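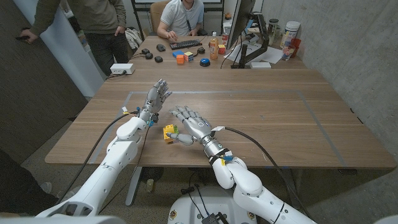

Toy Bricks and the Long Table

6 November 2023

The sorting of the building bricks, begun in March, has now reached its second stage. The collection came to this household in 14 unmarked boxes, purchased from a closing shop in Macedo, and no inventory was supplied. The first four boxes have been emptied, washed and recorded. They yielded 1573 pieces, of which 243 were set aside as damaged or as belonging to another maker.

Readers have asked what kind of surface is best suited to this work. My preference is for a long wooden table with a visible grain. A yellow brick shows up well against medium brown, and so does green. Dark brown pieces do not, and for those I put down a sheet of white paper.

I also recommend marking out a rectangle on the tabletop with thin gray tape. Pieces under examination stay inside the line. Keyboard, mouse, power strip and all other office items stay outside it, preferably at the far end — I have twice recovered a small plate from beneath a space bar.

Joined pieces require a decision. When a yellow brick arrives attached to a smaller green one, the pair should be entered in the record before it is separated. Some of these pairs are fragments of a model, and the instruction sheets for the Prisari harbor set have already accounted for several.

Storage remains unsettled. The Jitwood drawers are sturdy but too deep for small parts. The Jivex trays are shallower, although their lids do not close fully over anything taller than two bricks. I have ordered one more of each and will report on the fifth box when it has been washed.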